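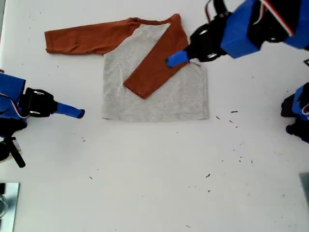
El expediente de Gavau

El perito llegó a Gavau en noviembre con un medidor de caudal, dos juegos de llaves y una orden de Sevby que constaba de una sola página. Debía determinar por qué el depósito municipal perdía 90 litros por hora durante la noche y nada durante el día.

Mārtiņš Navickas cerró la válvula de salida a las once y anotó la lectura: 2496. A medianoche el nivel había bajado lo previsto. Inspeccionó las juntas, el rebosadero y la solera. El hormigón no presentaba fisuras.

En el archivo encontró el plano original, con 17 conexiones numeradas. La lista de abonados terminaba en la 16. La última línea salía hacia el norte, cruzaba la carretera y llegaba a una casa que el catastro daba por demolida.

Fue a pie, siguiendo la traza. La casa conservaba el tejado y una ventana iluminada. En el patio, un grifo abierto llenaba un abrevadero de piedra. Una mujer mayor lo cerró al verlo.

—De día el agua es del pueblo —dijo.

Navickas comprobó el diámetro de la tubería y lo apuntó. Preguntó por los animales. La mujer señaló el monte.

En el informe hizo constar una pérdida por evaporación, dentro de tolerancia. Adjuntó el plano, salvo la hoja segunda, y devolvió las llaves por correo.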